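Home | Products | Newsroom | Support | Contact

Torvik releases Fleto 3, a task planner for two-armed robots that would like to stop bumping elbows

14 August 2019

Torvik today released Fleto 3, a new version of its planning software for robots with two arms. The release adds shared workspace scheduling, a rewritten perception layer and an error log that a person can read without first lying down.

Fleto sits between the camera and the motor controllers. It takes a list of objects and a list of places they ought to go, decides which arm gets which object, and works out paths that keep the arms clear of each other. Earlier versions handled the last part by making one arm wait until the other had completely finished. This was very safe. It was also, in the words of one early customer, "like watching two people hold a door for each other."

"We had a two-armed robot doing one arm's worth of work," said Ulla Berge, head of planning software at Torvik. "Customers were polite about it for longer than we deserved."

Fleto 3 divides the workspace into small blocks of space and time, and each arm books the ones it needs. When both arms want the same block, the planner compares the cost of a detour with the cost of a short delay and picks the cheaper one. Plans are refreshed every 200 milliseconds, so an object that rolls away is chased at its new address.

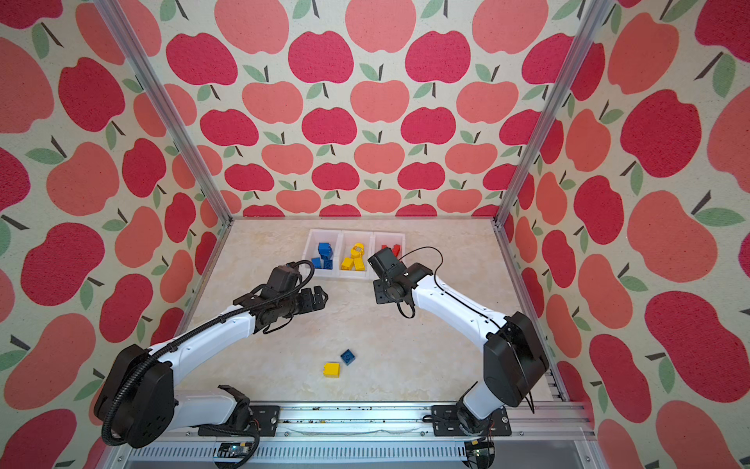

The perception layer was the larger job. Version 2 separated objects from their background by assuming the background was plain, and most customers turned out to own something other than a plain background. The new layer learns the fixed parts of a cell during setup and then ignores them, and Torvik has been testing it on a sorting task with toy building blocks in blue, yellow and red, bound for three small white bins. The walls of the test cell are papered in apples, many of them a deep pinkish red, at more than one size. A perception system that reaches for the fruit gets sent back to engineering.

"I chose the wallpaper," said Aslak Forsberg, who leads perception. "I have been asked to choose nothing else for the office."

The test suite that ships with Fleto 3 contains 1066 recorded sorting problems, which customers can replay against their own settings before any motor moves. It includes the awkward ones: blocks lying on their sides, blocks leaning on other blocks, and goals that put both grippers at neighboring bins at the same moment.

The error log now uses full sentences. Where version 2 reported a planning failure as a string of 16 characters, version 3 says which arm gave up, what it was trying to reach and what was in the way. The old codes can be switched back on for anyone who had grown fond of them.

Fleto 3 is free to customers with a current support plan. Existing task files will open without changes, although files that relied on one arm waiting forever should be checked by hand. A trial version can be requested through the Torvik support desk.

Press contact: Clémence Rey, Torvik press office

Recent releases
Fleto 2 support to continue through next year
Torvik and Jenley to share gripper calibration format
Gudrun Isaksson joins Torvik as head of customer training
Correction to our previous correction on Fleto licensing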